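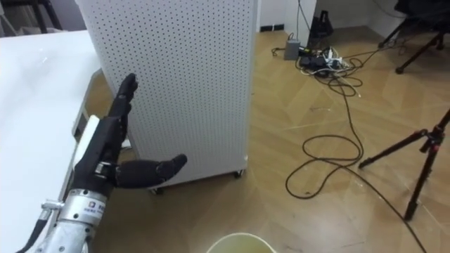
Department of Interior Studies, Plestcombe – Shared Rooms Group

### 3.2 The perforated cabinet as a wall that works

**Figure 4.** White perforated cabinet beside a white tabletop on a gray metal frame.

Of all the furniture we looked at during the Skimlow study, the perforated cabinet gave us the most to talk about. Its surface is an evenly spaced grid of small dark holes (Figure 4), and that plain pattern changes how people treat it. A smooth cabinet is a place to put things in. A perforated one is also a place to hang things on, and people in shared rooms seem to grasp this within minutes of walking in.

We collected 131 written comments from people who used the study rooms, and 42 of them mentioned the cabinet. We had expected the tables to win easily! Many of the comments were about reach. A person seated at the table could get to a hook on the cabinet side without standing up, and once a tool had a hook it tended to go back there. Others liked that they could move a hook to suit a new task and move it back before leaving. A few disliked the look of the holes, which one writer compared to a cheese grater, and asked for a plain door instead.

Placement mattered more than we had planned for. In the first layout the cabinet stood 150 cm from the nearest table, and its sides stayed mostly bare. When we closed the gap to 87 cm, hooks began to fill from the table side outward, starting near elbow height. The far side of the cabinet hardly changed. We find this a lovely result, and an easy one to try in any room with a spare afternoon.

The tables deserve a word too. A pale top shows up small parts well, so screws and clips are easier to find at the end of a session. It also shows every pencil mark, and the Skimlow users wiped their tables far more often than we had asked them to. An open metal frame leaves space below for a stool or a box – a small thing, but it came up again and again in the comments.

Chairs turned out to be the weak point of the layout. They drifted toward the walls, where they blocked the cabinet doors in the smaller of the two rooms. We tried floor tape in October with little success. Section 3.3 returns to this problem and compares the Skimlow rooms with the Grundolano layout, where the chairs were hung up at the end of each day.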